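Capítulo 5
Orden y clasificación de superficies de trabajo en la cocina

Objetivos del capítulo

Al terminar este capítulo, el alumno deberá distinguir entre recipiente, soporte y contenido; asignar una zona de la mesa a cada clase de objeto; y redactar una ficha de disposición que otra persona pueda aplicar sin instrucciones orales.

5.1 Planteamiento

En los capítulos anteriores se ha tratado el almacenamiento cerrado: armarios, cajones y despensas. La superficie abierta plantea un problema distinto. En un cajón, la posición de cada utensilio queda limitada por las paredes y los separadores; en una mesa, la posición depende de la decisión de quien lo deja allí. Dos personas con los mismos objetos y la misma mesa obtienen disposiciones diferentes, y ambas pueden ser correctas si responden a un criterio explícito.

Para los ejercicios se emplea material de juego en un tablero blanco: menaje de color liso, frutas y algún envase. El material de juego permite repetir la práctica sin pérdidas de alimento y sin interrupciones por limpieza. El tablero blanco facilita la lectura de los contornos.

Se adoptan las siguientes definiciones. Recipiente es todo objeto con cavidad abierta destinado a contener otro: taza, cuenco, olla. Soporte es todo objeto de perfil bajo sobre el que se deposita otro: plato, bandeja. Contenido es todo lo que puede colocarse en un recipiente o sobre un soporte sin modificar su forma. El escurridor se clasifica como recipiente, aunque sus perforaciones lo excluyan del uso con líquidos.

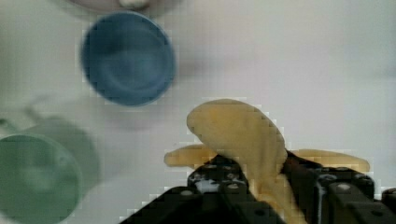
Las piezas alargadas y curvas, como el plátano, requieren una regla propia. No ruedan como una naranja entera, pero tampoco apoyan en toda su longitud, y ocupan una franja mayor que la que corresponde a su volumen. El método Ternar, que se sigue en este manual, las asigna siempre a un soporte o a un recipiente ancho, nunca a una taza.

5.2 Zonas de la mesa

El método divide la superficie en dos zonas. La zona de reserva agrupa los recipientes de mayor diámetro y se sitúa en un lateral. La zona de trabajo ocupa el resto y recibe tazas, cuencos pequeños, platos y contenidos. La separación entre ambas no se marca físicamente.

En la zona de trabajo se observan estas normas:

Los mangos y las asas se orientan en una misma dirección.
Los envases tumbados se colocan sobre un soporte.
Las frutas se reúnen en un solo punto antes de iniciar la clasificación.
Ningún objeto sobresale del borde.

La segunda norma es la más discutida. Un envase de salsa tumbado ocupa más superficie que uno de pie, aunque presenta menor riesgo de vuelco. Jiang la formuló para mesas compartidas, y su aplicación a la cocina doméstica admite excepciones.

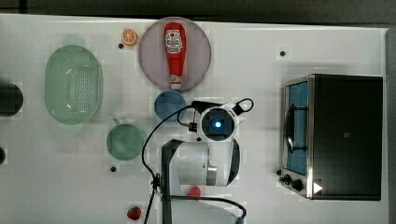

Ha-rang Yook objeta que la norma confunde estabilidad con orden: el envase tumbado no se vuelca, pero inutiliza el plato, y en una mesa pequeña el plato hace falta antes que la salsa. Propone dejar el envase de pie junto al escurridor y reservar los soportes para el contenido que se va a servir.

La objeción es válida cuando el número de soportes es inferior al de contenidos. En los ejercicios de este capítulo se aplicará la norma original, salvo indicación contraria en el enunciado.

5.3 La ficha de disposición

La ficha recoge el estado inicial de la mesa, el criterio elegido y el estado final. El formato Amine, que se utiliza en adelante, reserva una línea para cada objeto y no admite abreviaturas. Debe anotarse el color cuando existan varias piezas de la misma clase, y la posición respecto a un objeto fijo, por lo general el recipiente mayor. Expresiones como «al fondo» o «cerca» se consideran incompletas.

Una ficha completa se redacta en roughly 5 minutos. La dispersión entre alumnos disminuye cuando el estado inicial se describe antes de tocar ningún objeto.

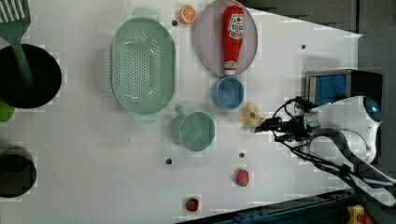 Figura 5.3. Mesa con escurridor, taza, plato y fresas de juego.

Los utensilios apoyados dentro de una olla, como una espátula, se anotan en la misma línea que esta. Si se retiran durante el ejercicio, pasan a tener línea propia. Las frutas repetidas se registran por separado, con indicación de su posición.

El apartado 5.4 desarrolla el registro de los cambios intermedios. Las tablas de referencia de Gadomov se encuentran en la página 74, y las fichas en blanco, en la página 80.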